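Werkstattbuch Vostness, Textil & Kleinkram
Dienstag, eingetragen 16:40, Kürzel wie immer

Suche im Werkstattbuch … Begriff eingeben … Los

Runder Tisch, Sortieren der Haarsachen und Perlen aus der Kiste von Odgate. Erst mal alles auf die Tischplatte, flacher Kasten leer dahinter, dann stückweise rein. Decke wollte ich eigentlich vorher zusammenlegen, keine Zeit gehabt. Bleibt hinten liegen, Fransen bitte nicht unter den Kasten klemmen, die ziehen Fäden. 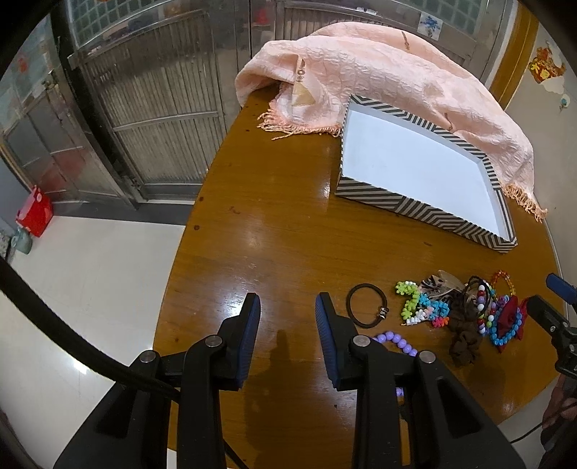 Kasten leer, Haargummi und Schmuck noch auf dem Tisch.

Reihenfolge diesmal: weiche Sachen zuerst, Perlen danach. Letztes Mal umgekehrt, da hing der Perlenkram dauernd im Plüsch. Leopardenstoff auch zu den weichen, egal ob Haarband oder nicht. Die kleine Flauschfigur (rosa oben, unten gelbgrün) gehört zu keiner Gruppe, auf der Liste Kiani steht sie unter "Sonstiges". Nicht drücken, die Form kommt nicht zurück. Für den Durchgang 90 Minuten eingeplant, viel zu knapp.

Decke nimmt übrigens die halbe Fläche weg. Ausgebreitet etwa 169 cm lang, nachmessen!! Das Maßband liegt wieder nicht in der Schublade.
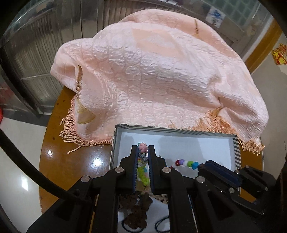 Randnotiz aus Odgate, mit Bleistift: Decke nächstes Mal ganz runter vom Tisch, über die Stuhllehne reicht. Und die Flauschfigur bitte in eine eigene Tüte, sonst suchen wir die wieder ewig.

Ok, mach ich. Tüten sind aber alle, bei Skandura nachbestellen, die kleinen mit Druckverschluß.

Armbänder: bunte und einfarbige getrennt hinlegen, nicht ineinander. Das bunte mit den runden Perlen hat oben ein Stück Faden abstehen, Knoten prüfen bevor es weiter geht. Evtl. neu auffädeln, dann Farbfolge vorher notiren, sonst stimmt die hinterher nicht mehr. Gummifaden 0,8 müsste noch da sein.

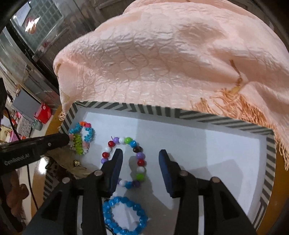

Armbänder im Kasten, buntes mit Fadenende; vorn das blaue.

Offen:
- 2 Etiketten fehlen, nachschreiben
- Decke messen, Fransen auskämmen
- Tüten
- Liste Kiani abgleichen, Spalte "Sonstiges" ist Chaos

Rest morgen früh vor der Besprechung. Kasten so stehen lassen, nichts umräumen.

Kontakt: Werkstatt Vostness, Erdgeschoss | © Werkstatt Vostness | Nach oben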